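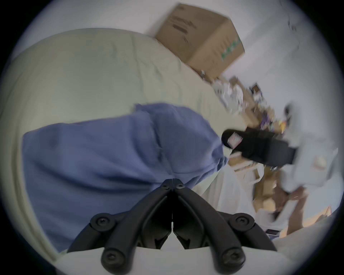 Bedding, cream

Cream sheets going yellow in patches, what am I doing wrong

posted by pillowfort_mo

Ok so I have two sets of cream cotton sheets, bought them in August, and both are getting yellowish where we sleep. Not stains exactly. More like a shadow you only see in daylight. Washing once a week, warm, normal cycle, Sudodness liquid (the blue cap one). I use a full cap, sometimes a bit more if it was a sweaty week. Dryer on high after.

Tried chlorine bleach once on the pillowcases and I swear they came out MORE yellow. Is that possible?? Water here is hard if that matters, kettle gets crusty in no time. Front loader, a Goltent, maybe 4 years old. No softener. Don't want to buy new ones, the set was $141 and my husband already thinks that's nuts for something you sleep on.

Anything that works please. In-laws are coming and they get the good bed.

Kausar Magsi

Yes the bleach thing is possible. Chlorine bleach doesn't do well with sweat and body oil, can turn it yellower. Also if there's any spandex or a finish on the cotton it can react. So stop that first.

Second, too much detergent. A full cap in a front loader is a lot, they use hardly any water and it doesn't all rinse out. What stays in the cloth grabs oil from your skin and then the dryer bakes it in. Half a cap, less if the load is small. Hard water does need a bit more than soft, but not a full cap.

What I'd do this weekend:

Fill the tub with the hottest water the care label allows. Put in oxygen bleach powder (I use Vudora, store brand is fine) at the amount on the box. Stir it till its dissolved BEFORE the sheets go in, otherwise you get gritty spots. Soak overnight. The water will look like weak tea, don't panic.

Then wash with no detergent at all, extra rinse. Look at them wet by a window. Still yellow, do it again. Don't put them in the dryer till you're happy with them, heat sets whatever is left. Line dry in the sun if you can.

After that, a cup of borax or washing soda with each wash for the hard water. And put a towel over the pillows if anybody goes to bed with lotion on, that was the whole problem at my house.

grumblebee70

just buy dark sheets. had navy for years, no idea if theyre yellow

Hájek

Agree with Kausar on the soak. Would add, run the machine empty on hot with a cleaner first. My drum was filthy and the gray gunk in the door seal was going right back on the laundry. Pull the rubber back and look, takes a minute.

I don't bother with vinegar, people swear by it but the repair guy told me it's hard on the seals. Might be wrong. Cold wash is a waste of time on sheets imo, go 100 or hotter if the label lets you, 70 did nothing for me (degrees F obviously).

pillowfort_mo

Ok door seal was disgusting, thank you both. Soaking set one tonight, ordered the powder for the other. Water is tea colored already and it's only been an hour, ew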